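3.2 Living with the windows open

I should say up front that I did not set out to write about windows. My plan for the Trondura study was to ask people how they used their ground-floor workrooms through the year, what they kept in them, what they hated about them, and then go home and write it all up under storage. But every single conversation drifted to the window within minutes! People have very strong feelings about fresh air (stronger than their feelings about shelves, anyway), and after a while I gave up steering and let them talk.

The rooms in Trondura were built in two batches. The older ones, on the Benavides side, have small windows set high in the wall. The newer ones got much larger openings, with a top section that tips inward and a lower section that looks straight out at the yard. On paper the newer rooms should be the pleasant ones. In my interviews it was a lot messier than that, and I want to spend some time on the mess.

Take Lucero Alvarado, who has used both kinds of room and was very patient with my questions. She told me the old windows were "useless and quiet," and that she missed them every November, when the wind comes across the yard and brings half of it indoors. In the newer room she opens the top part first thing in the morning, closes it when the dust starts, and opens it again at dusk. She does this without thinking about it. When I asked her to keep a diary of it for me, she laughed, and then she kept a beautiful one for 13 days. 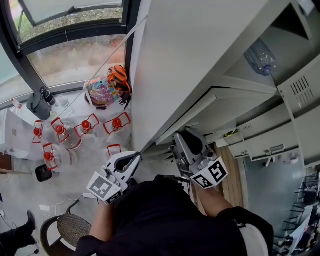
Figure 4. A workroom with a large window, the open top pane tilted inward.

What I love about the diaries is how much of the day they catch by accident. People wrote down when they opened and closed things, as I had asked, but they also wrote down why, which I hadn't. Somebody was frying onions next door. A neighbor was calling. The dog wanted to hear what was going on. Temperature does show up as a reason, just a lot less often than I had assumed when I designed the form (it had a big box for temperature and a tiny one for "other," so you can guess which one overflowed into the margins).

This matters for how we model ventilation. The Penia guidelines, which I used for my first round of estimates, treat an opening as something a person adjusts when the room gets too warm. I ran those estimates on 2 rooms and they were way off, with up to 100 minutes a day of open time that the model never saw coming. Smells and company account for a good part of that gap, I think, and neither one is in the model.

I did try adding a simple social term, borrowed from the Foten survey form, where people mark the hours they expect visitors. It helped with the evenings and made the mornings worse. I come back to the mornings in section 3.3, along with the question of who gets to decide when two people share a room and only one of them minds the dust.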